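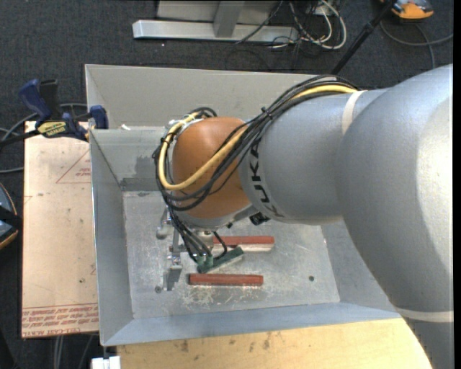 ## Week 3: how to read (and write) an exhibition text

Hello all. These are my notes from the session, tidied up a bit, with the things I forgot to say added in where they belonged. If you missed it, you should be able to catch up from this, but please do the reading as well – the Lahtinen essay is short and it'll make the second half make sense.

### Where we'd got to

Last week we looked at the wall label, the little card with artist, title, date and medium. This week it's the longer thing: the page or so of writing that goes out before a show opens, sits in a pile by the door, and very often gets copied straight into the local paper. I used to write these for a living (badly, at first) and I still have a soft spot for them.

We worked from three:

- the Brandano sheet, for a show of watercolours
- the Jisard sheet, for a group show of prints
- the Clerine sheet, for Hye-jin Moon's folded paper pieces

You've all got copies. Bring them again next week, please, scribbles and all.

### What's in the first sentence

Nearly always the same four things: who, what, where, when. The Jisard text puts them in the first line and then relaxes. Brandano makes you wait until the third paragraph to find out it's watercolours! Several of you liked that, and I can see why, it has a sort of slow charm, but think about the person at the paper who has to fill a listings column by four o'clock. She'll give up and run something else.

Try this with any sheet you pick up. Cover everything except the first sentence and see whether you could get yourself to the show. With Brandano you'd know that the artist "returns to the question of weather" and you'd be standing in the street.

### The middle bit

This is where the writer tells you what the work is like, and where most of the trouble happens. I asked you to underline every word that described something you could check by standing in front of the work, and to circle every word you couldn't. The Clerine text came out mostly underlined: "creased", "pale blue", "no larger than a paperback". Brandano was nearly all circles.

Circles aren't a crime. Somebody asked whether "quiet" should be circled or underlined and we spent a good ten minutes on it, and I still don't know. A drawing doesn't make a noise. But if you say "quiet" to most people they'll picture something fairly close to what's there, so I'd let you keep it. Once. "Liminal" I would take away from you.

Helmi Lahtinen's point in the essay is that the adjectives in these texts are often left over from the last text. She lined up sheets from one gallery over several years and found the same phrases being passed along from painter to sculptor to photographer. It's a funny essay and also a bit painful if you've ever been the one with the deadline.

### Materials

Please, please be exact about materials. "Mixed media" tells me you didn't ask. If it's ink and gouache on paper, write that. If the paper matters to the artist, find out why and give it a sentence. Hye-jin Moon soaks and dries hers before folding, and that one fact does more for the Clerine sheet than the whole closing paragraph.

Same goes for editions. The Jisard prints are in editions of 100, apart from the large one, and the sheet says so plainly. Good. A collector wants to know and so does a student who's saving up.

### The biography at the end

Keep it short. Born, studied, lives, has shown at. We compared two versions of the same biography for Šimek, one at 205 words and one at 139, and when I asked what had gone missing from the shorter one, there was a long silence and then someone said "the dog". I rather missed the dog, but the rest could go.

Watch out for "internationally exhibited" with no places named. Name two and we'll believe you.

### A few things that came up in questions

**Do you write in the first person?** Not on the sheet. In a catalogue essay, yes, if the editor's happy.

**How many copies get printed?** It varies wildly. For a small show I've done a single box, and for one summer show we ran off some 2,000 and they'd gone before the end of May.

**Can you quote the artist?** Yes, and you should, but ring them up and get something fresh – don't lift a line from their website.

### For next week

1. Read the Lahtinen essay if you haven't.
2. Rewrite the Brandano sheet so that it fits on one side. Keep the weather if you can find a way to.
3. Go and see something, anything, and bring back whatever they hand you at the door. Car park leaflets don't count (I've had two).

I'm in my office on the afternoon before class if you'd like me to look at a draft first.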